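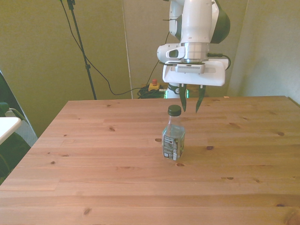 I want to defend the old kitchen table, the one that is too big for the room. In the last years many families in my town have exchanged it for a narrow counter with high chairs, and they tell me it is more practical. Maybe it is. But a counter is made for eating quickly and leaving. A table of light pine keeps you longer, and you put on it everything that has no other place: school papers, onions, the bill you don't want to open.

I grew up in Arkavdale, in an apartment where the table took half of the kitchen. My mother paid 400 for it, in 3 parts, and my father complained until January. On this table I learned to read, and I also learned how adults disagree and stay seated.

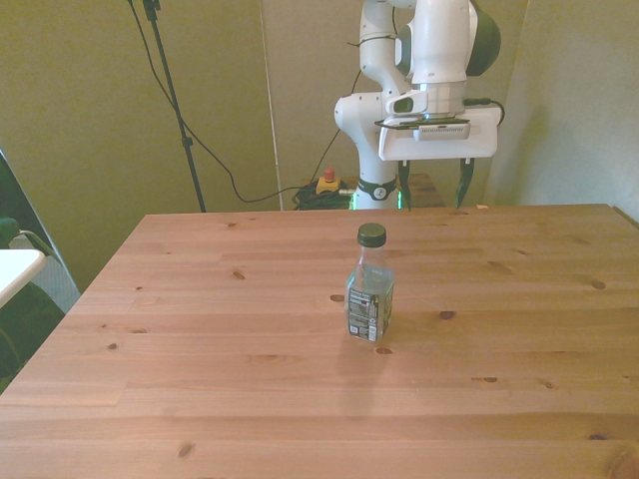 The people who sell counters say that nobody has time to sit anymore. I think they confuse the cause with the result. If there is no place to sit together, of course we eat at different hours, each one with a telephone. When my sister moved to a new building in Devano, her family of five stopped having dinner together within one winter. She blames the work schedules, but the schedules were the same before.

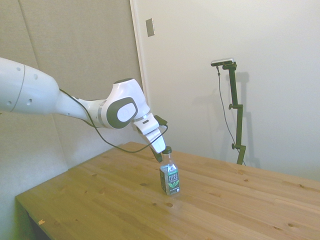
Knots and grain: a pine table shows its age, and it should.

I don't ask that everyone buy a big table. Small apartments are small. I only ask the builders to leave us a wall long enough for one, and let us decide what to do with it.

Aurora Macedo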